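# Grasp selection flips between neighbours when objects are close together

**gmittal**

Posting here because the planner channel on Pritero has gone quiet. We run Ristetti (main branch, two arms on one tabletop, wrist camera on each) and the grasp selector won't settle when there are several drinking vessels near each other. It picks a target, starts the approach, then at the last re-plan swaps to the neighbour and the arm veers off. With a single object it's fine.

Settings that probably matter:

```yaml
selector:
 replan_hz: 5
 hysteresis: 0.0
 candidates_max: 16
 score: antipodal_v2
perception:
 depth_source: wrist_only
 min_confidence: 41
```

Confidence is on the 0-100 scale. Logs show the top two candidates trading places on almost every cycle once the wrist gets low. I've tried raising `candidates_max` and it made no difference.

**ankit.n**

Your hysteresis is zero. Any score noise will flip the winner. Set it to something above zero and come back.

**gmittal**

Tried that yesterday, should have said. It hides the flipping but then the arm commits to whichever target won first, and sometimes that one is wrong. I'd like to know why the scores move in the first place.

**ronja_r**

What are the objects made of? And is there anything see-through among them?

**gmittal**

Mixed. A pale blue ceramic mug with a handle, a yellow ceramic tumbler with no handle, and a translucent yellow glass cup with a frosted surface. The tumbler is glossy inside. The target is meant to be the tumbler, and the glass is the one that keeps stealing the selection.

Wrist view with the tumbler between the fingers:

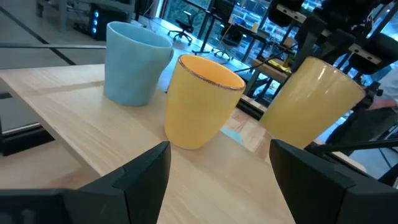
Asmaa Zaki is going to say it's the depth on the glass, and I half agree, but the tumbler's own score drops as well when the wrist comes down. If it were only the glass I would expect one score to jump around and the other to hold still.

**asmaa_z**

I am going to say that, yes. Frosted glass with daylight coming from behind it is about the worst input you can give a stereo module. You get a patch of depth from the near wall, a patch from whatever is past it, and the antipodal scorer happily fits a pair of contacts across the two. The score looks great for one cycle and collapses on the next.

The tumbler dropping is a second problem. Check whether your finger mask is applied before or after the crop. At close range both fingers are in view, and if the mask goes on after the crop it gets resampled and leaves a thin border of finger points. Those end up in the tumbler's cluster, and the collision term then penalises every grasp on it.

**ankit.n**

Disagree on the mask. That was fixed in the July release.

**asmaa_z**

It was fixed for the single-arm config. The dual-arm launch file has its own copy of the pipeline and nobody ported the change. Look at the node order in `dual_wrist.launch`.

**ankit.n**

Just looked. You're right, crop is still first in that one. I'll open a ticket.

I still think hysteresis should be on by default, whatever the mask is doing. A selector with no memory at 5 Hz is asking for trouble.

**shanti_t**

Strongly against turning it on by default. We did that in the Beddoe fork and it took us weeks to find a calibration fault it was covering up. If the scores are wrong, let them look wrong.

A better default would be to freeze the target ID once the wrist is inside the stand-off distance, and only allow the grasp pose to update. Changing the pose late is normal behaviour. Changing the object late almost never is.

**ronja_r**

Agree with freezing the ID, but it needs an abort path. If confidence on the frozen target falls under the threshold, back off to stand-off and reselect from there. Otherwise you close on a cluster that no longer exists.

Also, is the other arm in your collision scene? It's hanging over the glass side in that view. If its links aren't being filtered out of the wrist depth, you'll get phantom obstacles there too.

**gmittal**

It's in the planning scene from joint states, but I don't think it gets filtered from the wrist cloud. I'll check.

**gmittal**

Update. Moved the mask ahead of the crop and added the other arm's links to the self-filter. Same layout, replayed from the same bag:

| Run | Target swaps inside stand-off |
|---|---|
| Before | 78 |
| Mask order fixed | 16 |
| Mask order and arm filter | 5 |

Hysteresis still zero in all three. The remaining swaps all go to the glass, so Asmaa's first point stands.

**asmaa_z**

For the glass, try rejecting clusters where the depth variance along the view ray is high. There's a flag for it, `ray_var_max`, off by default. It will drop the glass as a candidate completely, so if you ever need to pick that one up you'll want a different depth source.

**shanti_t**

The Endavcombe plugin does learned depth completion on transparent objects. Slow on our hardware, but it doesn't have to run every cycle. Once at stand-off is enough.

**ankit.n**

Ticket is up for the launch file. I've put Shanti's ID freeze in as a separate proposal, with Ronja's abort path. I've left hysteresis out of it, under protest.

**gmittal**

Thanks all. I'll try `ray_var_max` first and post the numbers on the ticket.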